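Skip to content
News Visits Events Archive Contact
Reports > Lab visits > Jurnia open day, Ustatlow

The Jurnia lab in Ustatlow opens its doors once a year, on 30th October this time, and the sign-up sheet promised "live contact-rich manipulation." My wife asked what that was. I told her I would be watching a robot plug something in. She stayed home.

Parking was at the Ledesma building, a fair hike away, and coffee was at the other end of the hike. By the time I had both sorted out I'd missed the welcome talk and most of a poster on friction.

The connector demo was the one I had come for. Obinna Oyelaran, who runs the project, gave us the short version. Most robots insert a plug by knowing exactly where the socket is. His group assumes the position is a little wrong, as it generally is, and lets the arm feel its way in. It touches down near the target, reads the forces at the wrist, and nudges itself along according to a policy learned from 200 demonstrations by people. The earlier version needed 3,000, and the grad students who supplied them are said to have been consulted about the change.

The newer part of the work uses two arms on the same board. When one pushes, the board shifts a hair, and the other has to treat that as news about the board and leave its own plug's account alone. Each arm gets the other's force readings, five times as often as it did in February.
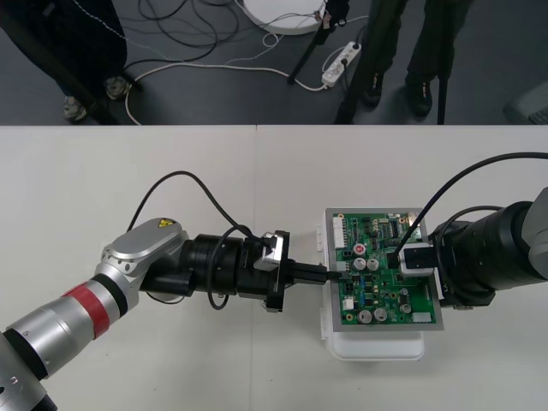 Both arms at the circuit board, one plug at the left edge and one at the upper right.

I had expected drama and got something closer to watching a careful uncle work on a radio. Roscoe Bellamy, visiting from Brernton with a notebook and strong views, asked what happens with a bent pin. Oyelaran said the policy has never seen one and would probably keep wiggling. Bellamy wrote that down with evident pleasure.

The result they are proudest of is on the handout: 1,000 insertions with the sockets shifted at random, and sharing forces beat not sharing them on every connector type except the smallest. The smallest gets its own paragraph, in smaller print. I asked whether the gap came from the sharing or just from the faster readings. They are running that comparison now, and I was invited to come back for it.

Lunch was wraps.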